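Degefa: Teaching Two Arms to Pack Earbuds
Student project report, robotics elective
Final version, November 25, 2023

Summary

Degefa is our one-semester project on handling small, slippery things with a pair of robot arms. We picked wireless earbuds and their charging cases because everybody on the team owns some and everybody has dropped them. The goal we wrote down in August was simple to say: pick up a case, hold it steady, get both earbuds seated, close the lid, put it down. We can do most of that now, and we are so happy with how far it got!

Why earbuds

Last year's group, Merari, stacked wooden blocks, and their report told us to try something that isn't a cube. Fair enough. A charging case has almost no flat sides, it's glossy, and the lid moves while you're holding it. An earbud is worse – it rolls, it's tiny, and the soft tip squashes when you squeeze. We loved this problem from the first week.

The gripper

We kept the two-finger gripper that came with the arm and spent our time on how it closes. The fingers taper toward the tips and curve inward, so there are two very different places to hold something. Near the tips you get precision and not much contact. Further in you get a solid hold, but the fingers can hide the thing you're trying to see. The wrist camera looks out along the fingers, and after a few weeks all of us could read that view better than we could read the plots. The fingertips are dusty and nicked from a whole semester of practice, and we got fond of them.
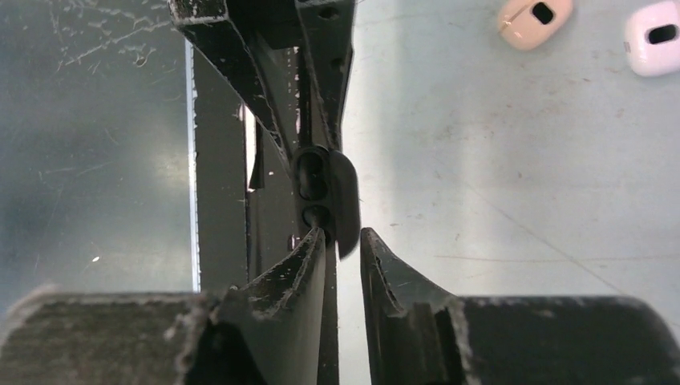

Collecting runs

All of our training runs were driven by hand. One person drove and another reset the table, and we swapped when the driver got sloppy (you can tell, the motion gets jerky). We set ourselves a target of 3000 runs, which was wildly optimistic. We finished with 1697 that we were willing to keep. A run got thrown out if the case left the table, if the lid was forced, or if the driver stopped halfway to think.

Our logging tool is called Hesilell. It saves the camera views and joint positions together and lets you tag a run the moment it ends. Writing it took longer than we planned, but tagging right away saved us so much arguing later. Next year's group should absolutely keep it.

Holding the case

Our first idea was to leave the case flat on the table and work over it. It slid every time an earbud touched the rim. So we switched to clamping the case upright between the fingers, by the lower shell, with the lid open and tipped back. That leaves the rim and both charging slots clear. Grip too low and the case leans; grip too high and a finger bumps the lid. It took us 40 tries to settle on a height, and then we taped a note to the bench so we wouldn't lose it.

The second half of the trick is in the earbuds. They only sit properly at one angle, and we wanted to see both of them resting in their slots before we let anyone reach for the lid. That check is still done by a person. Automating it is the first thing on the list for the spring.
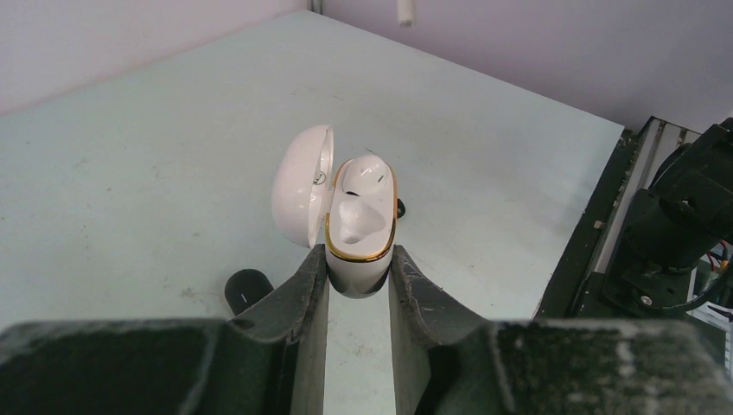
One reader of our draft, from the Prornilis team, asked whether clamping the case was cheating, given that a person packing earbuds holds the case loosely and lets it shift to meet the bud. It would be worth trying a softer grip, the comment went on, and seeing whether the case lines itself up.

We think that's a great question and we don't have the answer. Our grip force was fixed for the whole semester, so every run we kept uses the same squeeze. We did try 2 softer settings on the last lab day, too few attempts to report, but the case did turn a little in the fingers and it was really fun to watch.

What still goes wrong

Closing the lid is the weak spot. The learned version tends to push from too far out and the whole case tilts. Dropped earbuds are the other one – once a bud has rolled up against something else on the table, the arm will try for it over and over from the same side. More runs with clutter should help, and we'd like to record those first thing next semester.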